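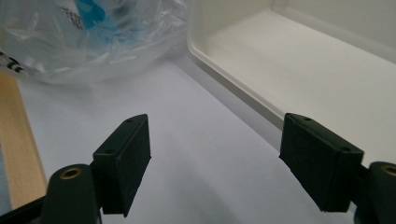

Skeva Surface Paste, 121 g tin

I started making this paste for one reason: coffee rings. I have a thing for white tables (white desk, white kitchen table, white bench in the workroom, I can't help myself) and I also drink far too much coffee, so you can guess how that goes. The sprays I tried either left a film or smelled like a swimming pool. Skeva doesn't do either, and I use it nearly every day.

It's a soft, gritty-feeling paste made with chalk, plant soap and a little orange oil. You rub on a dab with a damp cloth, let it sit for a minute if the mark is an old one, and wipe it away with clean water. Tea, ink from a leaky ballpoint, pencil smudges, that gray shadow where your wrist rests when you type - those are what I had in mind when I worked out the recipe, and those are what it's best at!

What's new in this batch

The tin has a screw lid now. The old press-on lid was a pain if you had soapy hands, and plenty of you wrote to tell me so. I also cut back the orange oil a bit after Beathag Cairns, who tests every batch for me, said her whole office smelled like marmalade. The batch before this one sold out in February and I'm sorry it took me so long to make more.

Where to use it

Melamine, laminate, painted metal and glazed tile are all fine. I use it on my enamel sink too. Please go easy on high-gloss paint, and try a spot underneath first. Keep it off marble, bare wood, acrylic and anything with a mirror shine, as the chalk will dull it.

Sizes and prices

Skeva 121 g tin: $14
Skeva refill pouch, 3000 g: $79
Rankin cotton cloths, pack of four: $9

The refill pouch is really meant for cafes and classrooms, but a few of you have bought one for home and split it with the neighbors, which I love. One tin lasts me some 79 wipe-downs, though I'm heavy-handed with it.

Questions I get a lot

Does it dry out? It can, if the lid is left off overnight. Stir in a teaspoon of warm water and it comes right back.

Will it fix scratches? No, sorry. It lifts the dirt that settles in a scratch, so you may notice the scratch less, but the scratch stays put.

Is there one without scent? Yes! Look for Sorley, same paste, no orange oil, same price. Murdo Buchanan in my packing room puts a green sticker on the lid so the two don't get mixed up.

Orders go out within two working days. Returns are fine on unopened tins, just email me first so I know to look out for the parcel.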